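Skeltmont Folding Set, release 2

README and data card
Maintainer: Kavitha Kartha, Prorineo
Last edited: Mar 28, 2019

Welcome! If you've come for clothes being folded, unfolded, lifted, dropped and folded again, you are in the right place. Skeltmont is our collection of two-handed garment work, made with hand-held grippers and meant for training the Bramar arm to do the same jobs. Release 2 has the same garments and the same tasks as the first release. What has changed is that we found a nasty fault in the old one, and this card is mostly the story of that fault, how to spot it, and what to do if you trained on the earlier files.

Please read the section called "The jaw lag fault" before you train anything. Really, please do. It cost us a motor and a very nice pyjama top.

What is in the set

3,118 episodes of garment handling. Each one has a head camera view, the path of the left and right gripper, the jaw opening for each side, and a one-line task note such as "lift trousers by waistband" or "fold hoodie, sleeves in". Episodes run from the first reach to the moment both jaws are open and clear of the cloth.

Everything is done on beds or bed-height surfaces with a fitted cloth on top. We like this because cloth on cloth drags in a way that cloth on a bare table doesn't, and the arm needs to learn that drag. Dark garments come up a lot. They are hard for depth and hard for edge finding, so if your model copes with navy on a dull afternoon it will cope with most things! 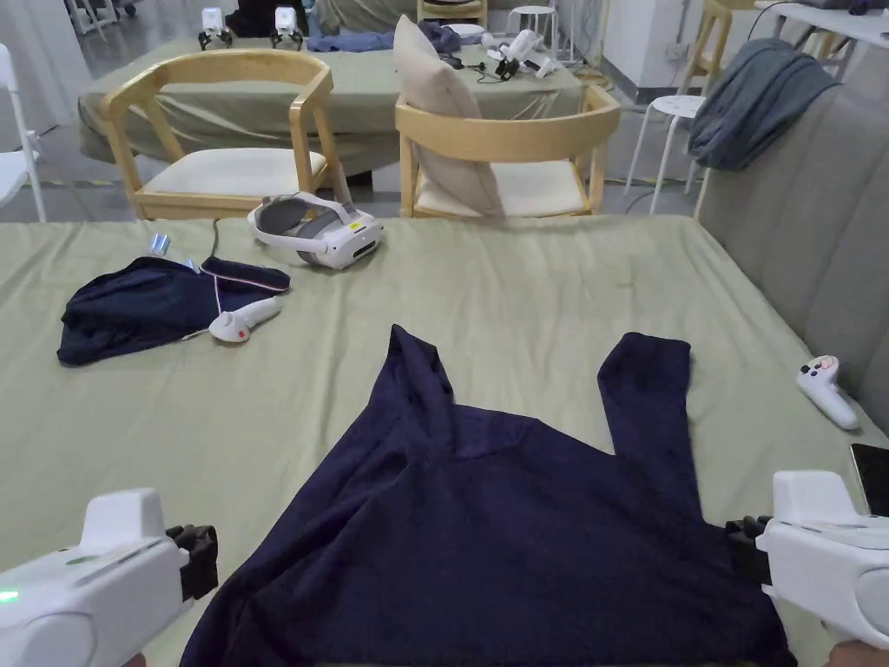
Episodes are grouped by garment and then by task. A folder name like hoodie_spread or trousers_lift tells you both. The notes file inside each folder lists anything odd, for instance a sleeve that got caught under the body and had to be pulled out by hand.

The jaw lag fault

In July we put a policy trained on release 1 onto the Bramar arm for the first time. The first dozen lifts looked lovely. Then the arm took hold of a pyjama top at both hems, started to pull it flat, and kept pulling. The seam went with a noise I can still hear. The left wrist motor tripped on over-current, the arm froze with the cloth under tension, and when the brake let go the forearm swung back further than any of us liked. Everyone was outside the marked area, so it ended with a torn seam, a cooked motor and a lot of tea.

We blamed the policy for around a week. The real trouble was in the data. On some days the left jaw signal had been written to file late compared with the head camera. In the worst episodes the lag was 24 frames. So the file said "jaw still open" while the camera plainly showed cloth held tight, and the policy learned that it is fine to pull hard before you think you are holding anything. It also learned to hang on long after it should have let go.

The cause was a setting in Gasser, our own logging tool. When the left gripper dropped its link and joined again, Gasser restarted the jaw stream but kept the old clock offset. There was no warning on screen, and the little light on the gripper stayed green the whole time, as it only reports power. We had all been treating it as an "all is well" light. Please don't do that with yours.

How many episodes were hit

We checked every file in release 1 and found the fault in 297 episodes. All of them have been taken out and done again from scratch. We tried shifting the jaw signal back into place, and it worked for simple folds, but the lag drifted inside longer episodes and I wasn't happy shipping a guess.

Lifting tasks suffered most. Holding a waistband taut between two jaws is exactly where a late signal does harm, so those folders have had the most new work. The waistband lifts are now my favourite part of the set, especially the ones where one leg swings free and the other lands in a heap.

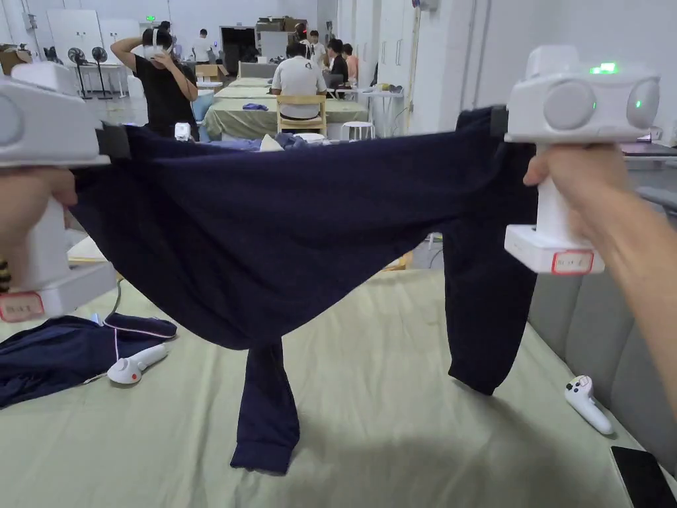 Waistband lift, navy trousers, one gripper at each side.

How to check your own copy

Open the file called version at the top level. If it says 1, delete the set and fetch this one. If you must keep release 1 for comparison, run check_jaw from the tools folder. It looks for cloth moving with the gripper while the jaw is logged as open, and prints the episode name for each hit. It is slow but it doesn't miss much.

If you log with Gasser, update it. The new build stops the episode when either gripper loses its link.

Before you run a trained policy on an arm

Set a force limit at the wrist, and test it with an old towel.
Keep the stop button in someone's hand. A shelf is too far away.
Stay out of reach after a trip, until the cloth has gone slack.
Don't wear anything with a loose hem near the jaws.

Known gaps

Very few wet garments. No buttons done up. Socks are coming, and I can't wait.

Found something strange? Send me the episode name and the frame number, and I'll look at it the same day if I can.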